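Trellavberg joint service kit, six months on
Reviewed 4th February

The Trellavberg kit costs 600 pounds and promises that you can look after a small robot arm yourself without sending it back. I bought mine in October for the arm on our laundry cell, which loads and unloads a stacked pair of front-loaders all day. I was doubtful then and I'm only a bit less doubtful now.

You get two torque drivers, a set of shims, a tub of grease, a cable checker and a zero-point jig. The drivers are good. The cable checker is good too — it caught a bad wire in the wrist that I'd blamed on the software for a fortnight. The grease is ordinary grease in a smart tub, and Hadov will sell you twice as much for less.

The jig is where the money is supposed to have gone. Clamp it on, bring each joint to its mark, save the position. The booklet says one pass will do. It took me three, and joint four still came out different every time until I stopped trusting the clamp and packed it with one of the shims. The booklet is a translation and not a careful one. Error 2727 is listed as a warm motor on one page and a lost zero on the next, while 2783 isn't listed at all, though I've had it twice.

Clearing up after a reset is your own affair. The kit won't teach the arm where the drum mouth is, so set aside a morning for going round the rim slowly with your thumb on the stop button. Glassware near the arm needs thinking about as well, as a cell set up for cloth has no idea what it is swinging past.

Mukley do a kit for 900 with a stiffer clamp and a proper error list. I haven't used it, so I won't tell you to buy it. For the Trellavberg I'd say yes to the drivers and checker if they sold them separately, and they don't. Three stars, one of them for the cable checker alone.

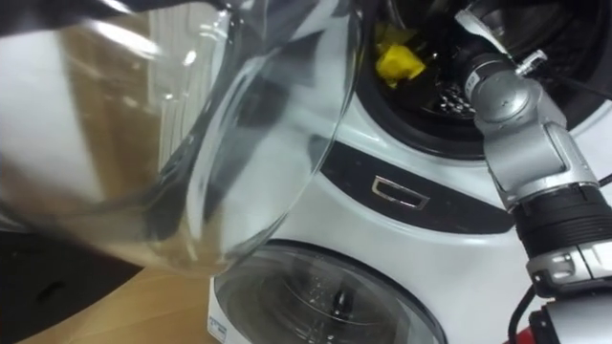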